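3. Method

Surface hardness and stain uptake were compared for three worktop materials used in the Grurness student flats: polished marble, glazed tile and oiled beech. Each sample was cut to a 50 mm square, washed in plain water and left to dry overnight at room temperature. Lemon juice, cold tea and beetroot juice were applied with a pipette, 8 drops per sample, and wiped off after 30 minutes.

Gloss was read with the department's meter before and after each test. The meter was zeroed on the black reference plate every Monday. A total of 131 readings were taken, of which four were rejected owing to a flat battery.

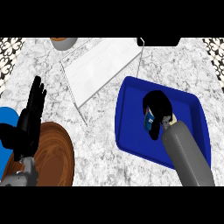 Senthil Fernandes objected at the interim review that lemon juice etches marble and does not stain it, so the two effects should be reported in separate columns. Table 2 was changed to reflect this.

4. Results

Marble lost the most gloss under lemon juice. Tea left a faint ring on the beech, which a second coat of Suvarna oil reduced but did not remove. The glazed tile showed no measurable change, although beetroot coloured the grout along two edges. Grout was outside the scope of the test and was not measured.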